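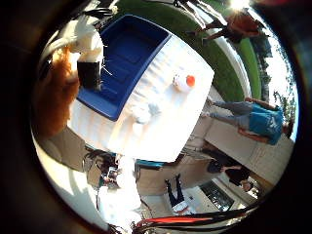 # Nappe en tissu pour une table dehors : vous faites comment ?

**pommier_gris**

Bonjour à tous. Je tiens une table au vide-jouets de Baltitz, près de la pelouse, et je cherche à améliorer l'installation. Pour l'instant : une table rectangulaire, une nappe blanche, un grand bac bleu en plastique pour les petits jouets et les balles. La nappe plisse dès que je la pose. Je l'ai repassée la veille, pliée en 3, et c'est le même résultat.

Je me demande aussi si le bac est une bonne idée ou s'il vaut mieux tout étaler.

**undau_brocante**

Pour les plis, roule-la sur un tube en carton au lieu de la plier. Je fais ça depuis janvier et je ne repasse plus.

Pour le bac, garde-le. Une balle posée sur une nappe finit dans l'herbe.

**Mirabelle67**

Pas d'accord pour le bac. Les gens regardent ce qui est à plat et ne fouillent pas. Chez moi, ce qui reste dans un bac repart avec moi le soir. Je mets les balles dans des assiettes creuses.

**undau_brocante**

Les enfants fouillent, eux. À Indport j'avais vendu presque tout le contenu du bac avant midi. Il faut juste un bac peu profond, sinon on ne voit pas le fond.

**pommier_gris**

Le mien est peu profond, avec des rebords. Je vais essayer de le mettre au bord de la table, côté visiteurs.

Autre question, les peluches. J'en ai une à poils longs, beige orangé et blanc, avec du gris sur le côté. Le poil est assez brillant, mais il part dans tous les sens et je ne sais pas si je peux la passer en machine.
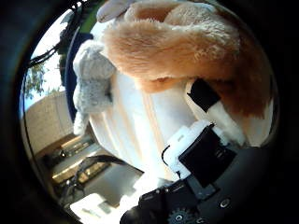 ## Laver une peluche à poils longs

**Mirabelle67**

En machine, je déconseille. J'ai perdu un lapin comme ça, le poil a feutré. À la main, eau tiède, un peu de savon de Marseille, et on essore dans une serviette sans tordre. Ensuite brosse souple quand c'est encore humide.

**llorente_b**

Moi je passe tout en machine à froid, dans une taie d'oreiller fermée, essorage au minimum. Jamais eu de souci en 2 ans, poils longs compris. Par contre pas de sèche-linge.

**Mirabelle67**

Ça dépend du rembourrage. S'il y a des billes ou un boîtier sonore dedans, la machine c'est non. Il faut tâter avant.

**undau_brocante**

Pareil. Et regarder l'étiquette s'il en reste une. Pour les parties blanches, du bicarbonate à sec, on laisse une heure et on brosse. Ça suffit souvent et on évite le séchage, qui prend deux jours sur un modèle épais.

**pommier_gris**

Je vais commencer par le bicarbonate. Pour la présenter, sur la nappe ou dans le bac ?

**llorente_b**

Sur la nappe, assise, contre quelque chose. Évite de mettre du blanc sur du blanc, de loin on ne le voit pas. Une serviette de couleur dessous et c'est réglé.

**Mirabelle67**

Oui pour la serviette. Et pas en plein soleil toute la journée, les teintes orangées passent.

**pommier_gris**

Merci. J'ai une serviette verte, je prendrai celle-là. Je garde le bac pour les balles et je tenterai le tube en carton pour la nappe.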